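Fake grapes in a wooden crate, do they look cheap?

hodero60
I am preparing a corner of our small wine shop and I want to show grapes all year. Real ones attract flies, so I decided for artificial.

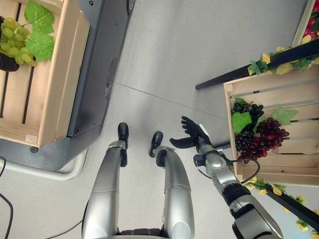 My question is about the color. Is dark red good, or should I mix in some green bunches? The floor is light grey. My budget is 100 dollars.

vudent
Dark red is fine. I would take off the leaves, they always look like plastic to me.

Jarumow
I don't agree with vudent. Without leaves it is only a pile of balls. Keep two big ones and wipe them every 7 days, dust is what makes them look cheap.

vudent
OK, but then please not under a strong lamp. Ours were shining terribly in December.

hodero60
Thank you both. I keep the leaves and I will try a weaker lamp. Green bunches maybe later.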